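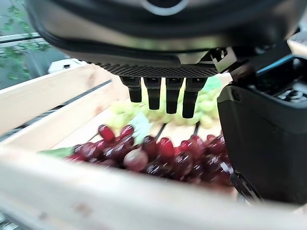 Maridness project, progress to the end of March

The grasp planner now runs on the new Thaler control stack, and both arms stop when told. This was not always so. We logged 400 picks on the fruit display and replayed each against the old planner.

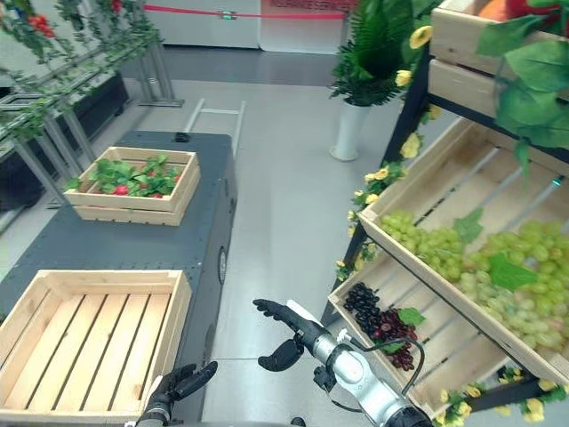 Perception took most of the money. Wernholm's segmentation tool was happy to call a whole crate of grapes one grape — confident, too — so we retrained it in 18 days against a planned 3.

Next period

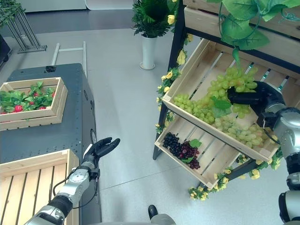 1. Merge the wrist and head views before planning.
2. Cut replanning time to 2 seconds.
3. Send Lorkham the logs, which they have requested with great patience.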